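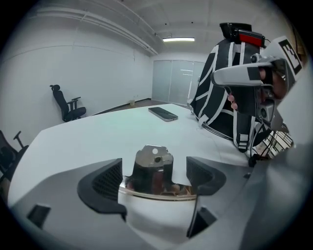

June 25, 2019

Dye vat notes, madder on wool, second trial.

Wound 2 skeins of the Kurkirora fleece yarn last night and left them soaking in rainwater. Mordanted both this morning with alum, no cream of tartar this time. Total dry weight of fibre 712 g, which is more than the small pot likes, so used the tall one and stirred more often.

Madder is the last of the Gakevine bag. Ground it finer than before and steeped it overnight in a muslin. Brought the bath up slowly and held it at 60 degrees. In the first trial I let it creep up past that while on the phone and got brown instead of red. Stood over it today.

Skein A out after an hour. Brick red, a bit patchy near the ties. I had tied them too tightly again. Skein B left in the bath to cool and will stay there for 36 hours, then rinse.

Vasilis Milošević thinks the tap water at Pellville is too soft and that a pinch of chalk would help the red along. Worth trying. He did his with chalk in the spring and the colour was clearer than mine, though his yarn was finer and he used more root. I have not got a proper comparison until we both use the same yarn.

Exhaust bath still has plenty of colour in it. Plan is to put the offcuts of blanket cloth through it for a peach or a pale orange.

To do:
Order more root, and ask Kokkonen if they still do the whole dried kind.
Buy chalk.
Cut light test strips from A and tape half of each under card in the south window. Check in July.
Looser ties. Figure of eight, cotton, not the nylon string.

Thermometer reads high against the kitchen one. Use the kitchen one until it is replaced.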